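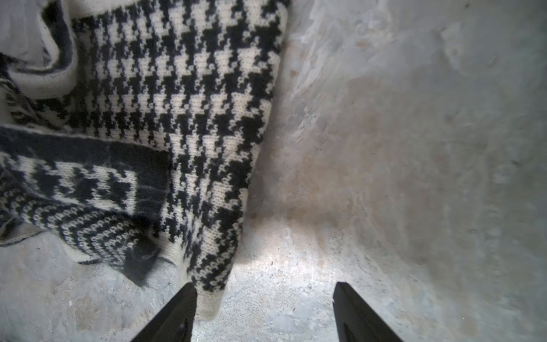

Garment handling practice (robotics)

Print this article | E-mail this article
Reading time: 5 minutes

Garment handling practice is the body of rules, written and unwritten, that governs how robots pick up, move, fold and sort clothing. It covers the choice of gripper, the force a gripper may apply, the state in which garments are presented to the machine, and the records kept of each attempt. The term is used mostly in textile sorting, laundry automation and research on deformable objects.

General rules for robot safety apply to garment handling as they do to any other work with a robot arm. They deal with guarding, emergency stops, and the speed and force allowed near people. They say little about the thing being gripped, so groups that work with clothing have usually added their own guidelines. The best known of these among small laboratories is the Gebru guideline, first circulated as a short checklist and later expanded to 14 sections.

Background

Rigid parts keep their shape when they are lifted. Clothing does not. A sweater dropped on the floor can settle in a very large number of ways, and its sleeves, hem and collar may be hidden under other layers. Early guidelines borrowed from parts handling asked for a fixed grasp point on each item. This worked for flat towels and failed for most other things.

Later practice dropped the fixed point and described grasp features instead. A grasp feature is any part of a garment that can be recognized and held with little risk of damage, such as a ribbed hem, a cuff, a waistband or a thick fold. The operator or the software picks one from whatever features are showing.

Gripper and contact rules

Most written guidelines allow two-finger grippers for general clothing work. Common requirements are:

Finger tips should have no burrs or exposed screw heads.
Slots and grooves on the inner faces should be checked for trapped fiber at the start of each shift.
The fingers should be fully open before the final approach.
Closing force should be set for the most delicate item in the batch, unless items are sorted by fabric first.
A grasp should take at least one full fold or a finished edge. Single-layer pinches on knitwear are discouraged.

The last rule exists because a pinch on one layer of knit puts the load on a few stitches. Once a stitch is pulled out of line it is hard to put back, and on a patterned knit the fault is easy to see. The Gebru guideline treats a pulled stitch as damage even when the yarn is unbroken.

Loose and hairy yarns have their own section. Mohair-type knits shed fiber, and long fibers can wind around a finger joint or be drawn into a slot. The usual advice is to stay away from frayed edges and to open the gripper completely on release, then retreat straight back along the line of approach. Sideways retreat is the most common cause of snagging.

Surfaces

Guidelines differ on the surface beneath the garment. Laundry systems use smooth tables or belts, and their rules assume that fingers can slide under an edge. Research groups often work on bare floors, including rough concrete, so that the results hold outside a clean cell. The Hostance handling rules, written for depot floors, permit this with three conditions. The finger tips must stop short of the surface by a set clearance, the downward force must be limited in the controller as well as in the program, and the tips must be inspected for wear.

Rough surfaces also wear the garment. Dragging is allowed only to expose a grasp feature, and only over a short distance. Hostance sets a limit of 500 millimeters per garment for all drags combined. An item that reaches the limit is lifted by hand or set aside.

Lighting and patterned fabric

Bold patterns cause trouble for vision systems. Checks, stripes and houndstooth have many strong edges, and software can mistake them for the outline of the garment or for a fold. Black areas have the opposite problem — they can hide a fold completely.

For this reason, test sets are expected to include patterned items as well as plain ones, and items with more than one pattern scale. Lighting should be recorded, but it need not be even. Several groups now ask for at least part of each test to be run with bright patches and shadow within the working area, as these are normal in real buildings.

Records

A handling record normally gives the garment type, the fabric, the surface, the grasp feature chosen, and the outcome. Outcomes are sorted into held, slipped, missed and stopped. Failed attempts must be kept. Removing them was once common in published work and made results hard to compare.

The Gerex garment log is often cited as a model. In its first public version it held 3,538 attempts on 228 garments, with every failure included and a separate column for damage. Its authors left the starting pose of each garment unstaged, and later guidelines have followed them on this point. Smoothing a garment by hand before an attempt is permitted if the record says so.

Criticism

The main complaint about current practice is that damage is judged by eye. Two inspectors may disagree on whether a stretched rib is a fault or ordinary wear. The Kestard method tries to settle this by comparing the item with an unhandled twin, but twins are seldom available for used clothing, which makes up most of what sorting plants receive.

A second complaint concerns the damage rule for single-layer pinches. Some plant operators consider it too strict for items going to fiber recycling, where appearance does not matter. The Gebru guideline was changed in March to let such items be exempted by batch. The exemption must be entered in the record before handling starts.

Last revised December 3, 2023

Related articles
Deformable object handling
Finger tip wear and inspection
Gerex garment log
Grasp feature
Kestard method
Textile sorting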